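Short Fiction | Politics & Power
June, by Manon Grewal

The Vote in Levau

By four in the morning the parliament of Levau had been arguing over its new flag for so long that the coffee had run out twice, and Mercedes Cáceres was having the best night of her life!

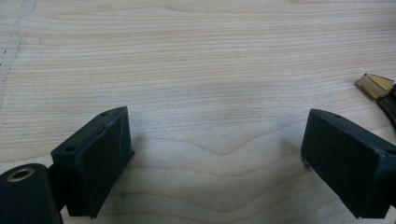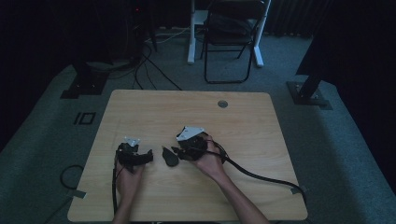
She was the youngest member in the chamber, elected by 760 votes from a fishing district so far north that the capital's newspapers kept misspelling it. And now the speaker, old Wilson Alvarado, was calling her name.

"The member for Arik has two minutes."

She ran to the podium (really ran, shoes and all). Up in the gallery people leaned over the rail. Outside, 4000 more were singing in the square, and the windows hummed with it.

"My grandmother sewed the old flag," she said. "She sewed it in secret, out of a bedsheet and a blue skirt, and she told me last night that she never liked the blue!"

The laughter started on the left benches and rolled right across the aisle, and even the defense minister was wiping his eyes.

"She wants green," said Mercedes. "So do I. Let's vote!"

Alvarado lifted his gavel. All over the chamber, hands began to go up.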